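Filed under: Automation | Opinion

How many tidied tables does a robot need?

Lasteo wants 2,000 clips of people clearing up after a coffee. They have been paying for them since September, at the Skanville site and two others, and by the last count I was given they had more than half. The plan is familiar enough by now. You fix a camera to someone's head, let them get on with a chore, and feed what their hands do to a learning system, which is supposed to work out the chore for itself.

I have no quarrel with the idea. Filming people is cheaper than steering a robot arm through the same job with a pair of joysticks, and you get hands moving at the speed hands move. My quarrel is with the number. When I asked Ivar Solheim, who runs the collecting, why 2,000, he said it was what the budget covered. I liked him for that, but it's a poor basis for the claim in the Lasteo brochure that the system will "understand shared spaces".

Take the clearing of cups and tissues, which makes up most of the set so far. A person does it without a thought. One hand already has a cup in it, the other goes for the crumpled tissue, and the cup stays more or less level because there is still a bit of drink in the bottom. How much of that can the system pick up from video? It gets where the fingers are. It doesn't get how hard they squeeze, and a paper cup is a thing you can crush. Solheim says grip force can be "filled in later" on the robot. Later is where a lot of these projects keep their hard problems. 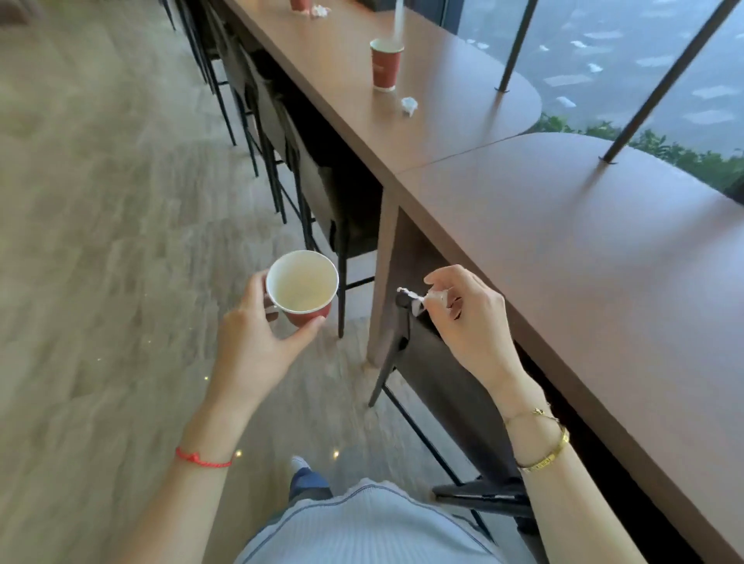 Then there is the matter of order. Some people stack as they go, some carry one cup at a time, and some sweep the paper into a heap and come back for the rest. Lasteo gives its collectors no instructions on this, on the grounds that variety is good for learning. Perhaps. Casado tried the same thing with kitchen drawers and ended up with a model that dithered between two habits and finished neither. Their answer was to throw out the odd ones and train on what was left, and they have been rather quiet about how much that was.

I also asked about failures. A collector who drops a cup is told to stop and start the clip again, so the set contains almost nobody dropping anything. I think this is a mistake. A machine that has only ever seen the job go well has no idea what to do when it doesn't, and a bin bag full of wet tissue will find that out quickly. Solheim agreed there was a gap and said they would like 40 clips of recoveries. Forty, out of 2,000!

The collectors themselves seem happy enough. Sessions last 20 minutes, then there is a break, and the headset is lighter than the one Pretau was using last year, which gave people sore necks. Nobody I spoke to had been told which clips were kept. I would want to know, if it were me. If half of what I did was being binned for poor light or because my hands had drifted out of view, I'd hold my head differently.

What would change my mind is a plain test. Take the trained system to 3 cafés it has never seen, with tables of another height and cups of another size, and let it clear up while someone unconnected with Lasteo writes down what happens. Solheim says a trial of that sort is "on the list". He wouldn't say how far down, and the brochure doesn't mention it.

We have asked to be there when they run it. Readers who have worked as collectors, for Lasteo or anyone else, are welcome to write in, and we will leave your name off if you prefer.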